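Section 4: Dialogue, Companions and Save Transfer
Updated July
By the Grustby documentation desk

This section covers companion settings in Zerov. It assumes that the game is installed and that you have a Pivau account. If you have not linked an account, complete Section 2 first.

4.1 Setting up companion approval

1. From the main menu, open Options, then Gameplay, then Companions.
2. Set Approval Display to Numbers, Icons or Off. Numbers shows the exact value on a scale from 0 to 1,000.
3. Set Dialogue Hints to On if you want romance and rivalry lines marked before you select them.
4. Select Apply. The game returns to the main menu.

Note: Approval Display can be changed at any time. Dialogue Hints is locked during a conversation.

Each companion starts at 190, except Ghorbani, who starts at 176. Gifts add 10 points each. Story choices add or remove larger amounts, and these are not listed in the menu.

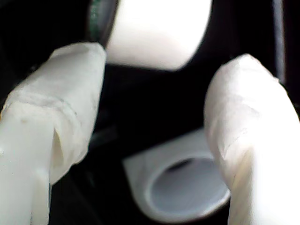

Fig. 4-1. Two white gripper fingers, tips angled inward.

4.2 Importing choices from an earlier save

1. Copy the save file to the Import folder inside the Zerov user directory.
2. Start the game and select New Story, then Import.
3. Highlight the save and press Confirm. A list of recorded choices opens.
4. Check the list. To change an entry, select it and choose a new value.
5. Select Begin.

Caution: Recorded choices cannot be edited after you select Begin. Make a copy of the original save before importing.

If the list is blank, the save was made before the end of the first chapter. Load it in the earlier game, finish the chapter, save in a new slot and repeat from step 1.

4.3 Resetting a companion

A reset returns one companion to the starting approval value. Completed quests are kept. An active romance is ended.

1. Go to camp and open the journal.
2. Select the companion's page, then Reset Approval.
3. Hold Confirm until the bar fills.

Caution: Do not close the game while the save icon is on screen.

Note: Reset is not available in the final chapter or while the companion is in your active party. For party controls, see Section 5.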